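To: dining-services-list
From: Nindport Residence Office, Household Supplies
Subject: Re: Replacement tableware for shared kitchens — sets, colors and storage

Dear colleagues,

Thank you to the houses that responded to the notice sent at the beginning of November. The office has received several questions on the same points, and this message replies to them together. The relevant part of the earlier message from Mahlangu House is quoted first.

> We understand that the shared kitchens are to receive colored plastic
> tableware in place of the white china. Before we confirm our order we
> would like to know three things. Will each resident be assigned a color,
> as was done in the past? May the plates and cups be ordered separately
> from the bowls? And what is to become of the china that is still in good
> condition? Our cupboards are shallow, and we cannot keep both.
>
> Mahlangu House, Kitchen Desk

On the first point, colors will not be assigned to residents. The earlier practice led to incomplete place settings whenever a piece was lost, and a number of houses reported that residents would leave a clean plate in the cupboard if it was not their own. Under the present arrangement the colors are mixed, and any plate may be used with any bowl or cup. Houses are asked not to write names or room numbers on the pieces. Adhesive labels leave a residue that the dishwashers do not remove.

On the second point, plates, bowls and cups are listed separately on the Pluson order form and may be requested in any quantity. The office recommends that each house order fewer bowls than plates. Returns from the last two terms show that bowls are used mainly at breakfast and are washed and put back sooner than the other pieces. The total allotment for all houses is 3,599 pieces, of which 825 are reserved for replacements during the year and should not be counted in a house's first order.

The pieces below are on a dark green cloth, and the colors may be compared against it.

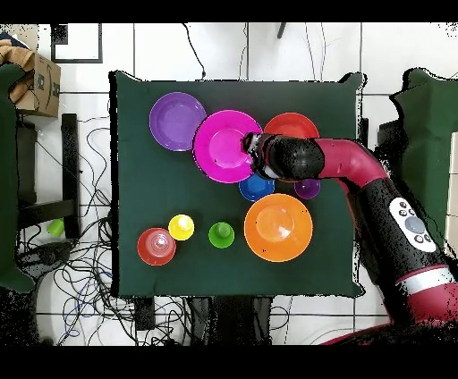 Plates, bowls and cups in mixed colors on a green table cloth.

Please note that the magenta and purple plates differ in size. The larger plate is intended for the main meal, and the smaller is suitable for bread, fruit or dessert. The order form lists plates by size first and by color second, and a house that marks only the color will be sent the larger plate. Corrections can be made until the order is closed, but exchanges afterward will depend on what remains in stock.

On the third point, china in good condition should be washed, dried and packed in cardboard boxes with paper between the pieces. Boxes should be marked with the name of the house and the word CHINA on two sides, and should be light enough for one person to lift. Chipped or cracked pieces should be wrapped separately and discarded with general waste. The office will accept boxes at the Fudamari storeroom, where the china will be held for receptions and other formal meals. More than 3,000 pieces of china are already stored there, and houses that expect to send a large quantity should write in advance so that shelf space can be set aside.

With regard to cupboards, the office suggests that plates be stacked by size with the largest at the bottom, and that cups be stored with the open end down on a clean shelf liner. Bowls should not be stacked inside cups. Pieces should be fully dry before they are put away — plastic holds water longer than china does, and a stack that is put away damp will develop an odor. The new pieces are not to be used in the microwave or placed on a stove. A notice to this effect will be supplied for each kitchen and should be posted at eye level near the microwave.

Table cloths are not part of this order. Houses that need replacements should continue to use the linen request form.

Completed order forms should reach this office by noon on Friday. Houses that have already submitted a form do not need to send another unless they wish to change a quantity or a plate size. Questions may be sent in reply to this message, with the name of the house in the subject line.

Nindport Residence Office
Household Supplies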